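Subject: Re: Matching sleepwear sizing, December range
Last updated: April 16, 2026

> The Talstead size chart gives one chest measurement per age band and no body
> length. We ordered the Gillelwood sets in age 5-6 on that basis and the tops
> are fine but the legs are short. Is the chart wrong, or is it shrinkage? Also,
> does anyone know if the adult sets come from the same maker?

Both, I think. The chart gives the measurement before washing, and the cotton jersey loses length in the first wash. I measured two pairs of age 5-6 bottoms before and after a 40 degree wash and line drying. Inside leg went down by 2 cm on each. Width hardly moved. The waistband is a separate piece with its own elastic and was unchanged.

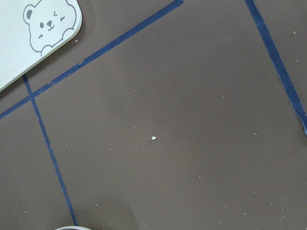
The Ayala sets behave differently. They are a rib knit, which has more give across the body, and the care label asks for 30 degrees. If you are between sizes in Ayala, buy the smaller one. In Gillelwood, buy the larger one and turn up the cuff for the first few months.

On the adult sets: the label code is different, so I would assume a different maker. The green is also slightly yellower than on the children's sets — noticeable in daylight, less so indoors. If an exact match matters to you, the red print is closer across the range.
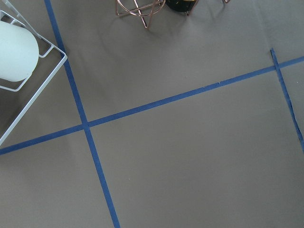
Blue tape where two strips cross.

Surnasden still has last season's stock at 15 for a child's set and 22 for an adult's. Postage is extra. The stock list I was sent shows 454 sets in total, mostly in the smallest and largest sizes, with very little in the middle bands. Returns are accepted unwashed only, so check the leg against a pair that already fits before you put anything in the machine.
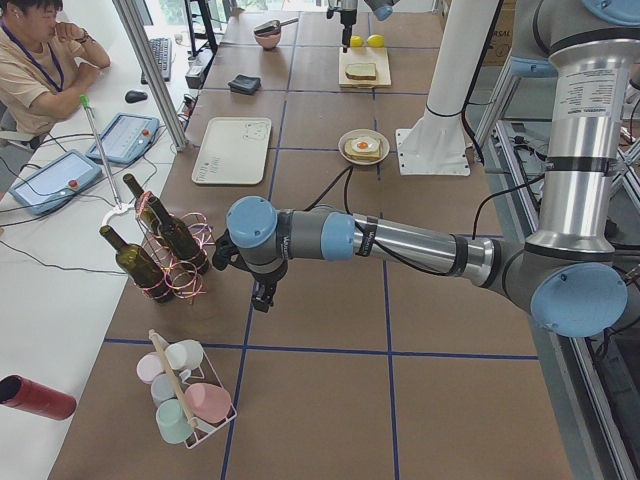 One correction to my earlier post. I said the baby all-in-ones had poppers down both legs. They have poppers down one leg and across the crotch; the version with both legs was the previous year's. The size bands for those go by height, and the chart is accurate as far as I have been able to check it.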